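Hi! I run the planning and control side of things at Pindow, and I'm looking for one more person to write software with me. We're a small shop in Basirport, we make arms do tabletop jobs, and I have more planner bugs than evenings.

Most of your time would go into Zavness, our in-house motion planning and task layer. It's C++ underneath with a Python front end that everybody pokes at (please help me tidy it up). Right now I'm deep in short pick-and-place tasks in simulation: get a pen onto a target, with the grasp angle worked out from how the pen happens to lie. Sounds easy! Then you run 470 random starts overnight and find out which ones send the elbow on a world tour.
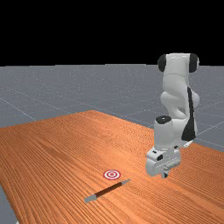
So a big part of the job is reading those failures and figuring out whose fault they are. Sometimes it's the planner, sometimes the pose estimate is off by a few degrees, and sometimes it's a contact setting I changed in April and forgot to write down.

**What you'd be doing**

- speeding up replanning – we sit at nearly 700 ms and I'd love to see 50
- writing the pose estimation tests I keep promising
- looking after Tyagi, our scenario runner, which is mostly shell scripts and hope

**What I'd like you to have**

- solid Python and enough C++ to fix somebody else's
- some time spent with inverse kinematics or trajectory optimization, at work or at school
- patience with simulators

A degree is fine, no degree is also fine. If you've never touched a real arm, don't let that stop you from writing. ROS helps a bit but you can pick it up here.

It's full time, two days a week in the office and the rest wherever you like. We start late (standup is at 10:30) and I review code the same day unless I'm traveling.

To apply, send a resume and a link to some code you wrote to the Pindow jobs inbox with "Zavness" in the subject. Skip the cover letter – tell me about a bug that took you way too long instead. First call is 20 minutes with me, then a paid half-day on a small planning problem.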